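Since March I save for a small kitchen in Plakden. My limit is 3000, and the worktop alone eats 2000.

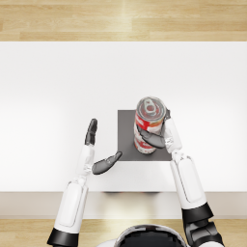 Brorkis wrote under my last post that I should buy second-hand and spend the rest on a good oven.

I thought about it for 21 days. 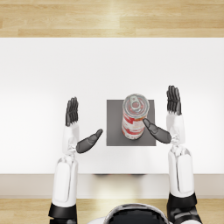 The oven I have still bakes well, so it stays.

Then came the colour.
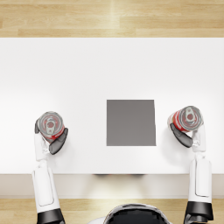
My sister wants dark green.

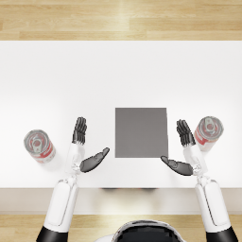 I am slow with colours. Still, a matt white top over a pale wooden floor looks calm to me, and I will ask for it on Monday.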